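About Nanonport

Nanonport is a small company in Plilcombe that teaches robot arms to do hand work. Customers send us a task, usually one that involves picking something up and putting it somewhere else, and we show an arm how to do it until there are enough good examples to train from. We do the showing ourselves, in our own building.

Thirumalai Poduval started the company after several years of writing pick-and-place programs for packing lines. Those programs worked well on boxes and badly on anything that sagged, rolled or came in a bunch. He rented one room, bought one secondhand arm and began recording his own movements. Parvathi Joseph joined the following January to run the operator side, and she still does. She wrote most of our task sheets and trains every new operator.

What we do

We record demonstrations. An operator carries out a task through the robot, and we store the arm's movements together with the pictures from the camera at the wrist. The finished set goes to the customer, or we train a first model on it and send both.

We also run short courses for companies that want to build their own recording stations. These last two days and are held in Plilcombe. Bring your own parts if you can - people learn more from the thing they have to handle at work than from our practice objects.

We don't sell arms, and we don't install production lines.

How we show a task

There are two ways, and most projects use both.

By hand. The operator holds the arm itself and moves it through the task with the motors slack. This is quick to learn and good for reaching, placing and pushing. It is tiring on a long shift, so we limit it to short blocks.

By remote control. The operator sits at a second, smaller arm called Pinto, and the working arm copies what it does. Pinto is our own design and is now in its third version. The grip is a spring lever under the first two fingers. With Pinto the operator's hands stay out of the camera view, and fine finger work comes out cleaner.

Every session follows a written task sheet that gives the start position, the end position and what counts as a failed attempt. Failed attempts are kept, marked and stored apart from the rest. Some customers want them and some don't.

Where we are now

As of June 23, 2019, our library holds 1,921 demonstrations that have passed review. Of these, 822 were made by hand and the rest by remote control. They cover 33 tasks. The largest single set, with 765 demonstrations, is tray loading for Enholm, who were our first paying customer and are still with us.

The work this season is mostly soft and clustered objects. Bunches are hard. A gripper that takes hold in one place drags the rest along behind it, and the part that trails may end up over the rim when the arm gets to the bowl. Our operators practice on artificial fruit over a gridded cutting mat, and they try a different hold on each run - near the stem, across the middle, from the leaf end. We want the set to include all of them.
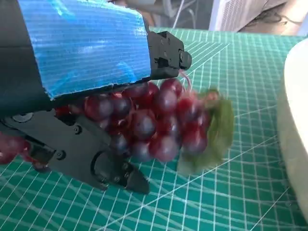 Working with us

Send a short note on the task, the object and how it is done by hand today. A phone video helps. Parvathi reads all of these and will tell you whether we think it can be shown to an arm at all. If it can, we ask for samples of the object and record a small trial set before anyone signs for a full one.

We take on operators twice a year. No robotics background is needed. Past operators have come from sewing, dental lab work and kitchen jobs. The trial is half a day on Pinto, paid, with Parvathi or Thirumalai in the room.

Visitors are welcome by appointment. Ring the side bell, as the front door on the street belongs to the print shop.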